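Plitex Gripper Kit: your questions

Do I need the real arm to try it?
Nope! I put a simulated kitchen in the download, so you can practice on mugs all day without breaking one.
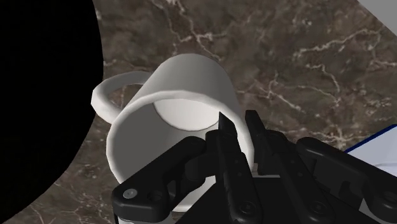
The practice license runs 30 days, and I'm happy to extend it if you email me.

Will it work with my Sterden arm?
Yes, with the adapter plate (it's $38, sorry, I don't make those).

When do you ship?
Mondays, from Linville. Orders usually go out within 9 days, a bit longer in December.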